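The Last Night at Sketau 9

The company Goossens owned the rig, and Flotesik owned the oil, if there was any. For 13 days they had argued about the daily rate, and for 13 days the drill did not turn. We were still paid, so we painted the handrails and slept too much.

On Sunday evening the radio called me. "How deep are you?"

"207 meters," I said. "The same as last week."

"Write it down again."

I wrote it down again. The tool pusher had gone to Clokby to telephone his wife, and I was alone with the night crew, who played cards for matches and did not like to lose.

After midnight I heard the pumps start. I had not ordered it. I ran out in my slippers and saw that the floor was lit and the pipe was turning, slowly, like something that wakes up in a bad mood.

The driller did not look at me. "My father drilled the first hole here," he said. "He stopped at 207 also. I want to know what is under it."

I should have pressed the red button. Instead I went back to the kitchen to make coffee for five men. The countertop was beige, with tiny gray and brown flecks in it like the sand that comes up from the shaker, and I put my finger on one dark fleck and kept it there while the cups began to tremble.
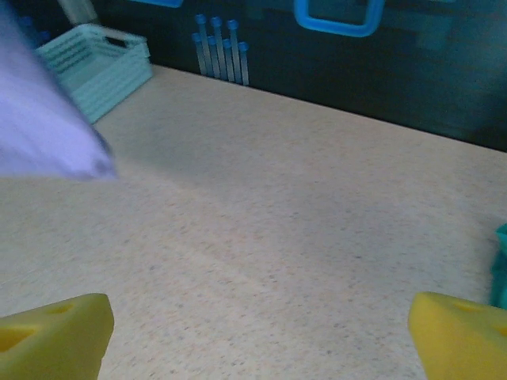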